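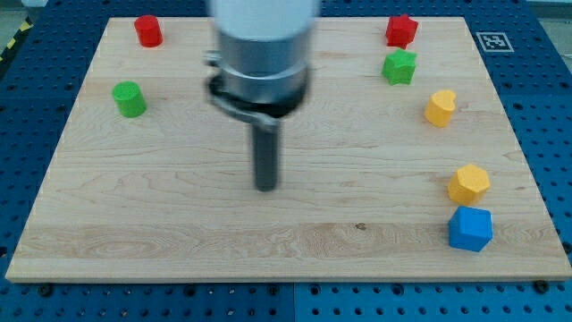 Section 3. Setting the board and laying out the blocks

Goes with the Vernarari shape set. Read section 2 first if the table isn't up yet. Whole thing takes 7 minutes once you've done it a couple times, longer the first go.

What you need
The maple board
The block tub
Soft cloth, dry
Screwdriver
Layout card (blue folder, or ask Hamdia Derese for a fresh copy)

3.1 Board

1. Clear the table top. Wipe it. Crumbs and sawdust collect in the holes, so go over it twice.

2. Check the underside of the board for grit. Grit scratches the blue finish and Tekle has already touched up that table once.

3. Lay the board flat, better face up. Small dark knot goes toward the front. That's how you know it isn't turned around.

4. Line up the front edge with the screws. Don't go by eye from the back corner — everybody does and it ends up crooked.

5. Press each corner. If it rocks, lift it and look underneath. Don't shim with paper.

Note: The knot is a natural mark, not damage. Please stop sanding it.

Caution: Don't tighten the screws past snug.

3.2 Blocks

Loose layout, card B. Rounds on the left, everything else down the right side. Start at the far edge and work toward you so your sleeve isn't dragging over blocks you already set down.

1. Red cylinder, far left corner. Upright.

2. Green cylinder, same side, closer to the front. Upright too.

3. Red star, right side, toward the far edge.

4. Green star next, in front of the red one. Leave a gap, they're easy to mix up in poor light if they touch.

5. Yellow heart. Stand it up, a bit farther right than the stars.

6. Yellow hexagon. Comes after the heart.

7. Blue cube last, nearest the front. Close to the hexagon is fine.

Middle of the board stays free of blocks. No exceptions, even if the tub has spares in it.

Note: The right side is supposed to look like a loose column. Don't use a ruler. If you get it dead straight you've wasted your time and Maja Kwiatkowski will tell you so.

Note: Heart falls over more than the rest. Set it down, let go, wait a second before you reach for the next one.

3.3 Check before you leave it

Board flat, doesn't rock
Knot at the front
Every block on the board, none on the table
Printed square on the table uncovered and clean — no tape over it, no marker
Nothing left lying on the table, screwdriver included

Wrong block in the wrong spot? Lift it straight up. Sliding leaves colored streaks on the maple and they are a pain to get out.

3.4 Cleaning and putting away

1. Blocks back in the tub, any order. Lid on.

2. Wipe the board with the dry cloth, along the grain. For streaks use a damp corner of the cloth, then dry right away.

3. No spray cleaner. No alcohol wipes on the wood. Wipes are OK for the table.

4. Oil the board after every 40 layouts. Thin coat, wiht the grain, leave overnight before use. Write it in the log.

5. Store the board flat on the shelf. Not on end, not agianst the heater. Keep the room under 55 percent humidity if you can, the last board cupped.

Caution: Small blocks. Keep the tub away from toddlers when families are visiting.

3.5 Missing or chipped pieces

Chipped edge, rough to the touch: take it out of the tub, bag it, write the color and shape on the bag. Replacements come from Drurnetti, order singles and not the full set. Abenezer Kassa has the account.

Card B revised February 4, 2022. Older cards have the stars swapped, throw them out.

Next: section 4, card C layouts.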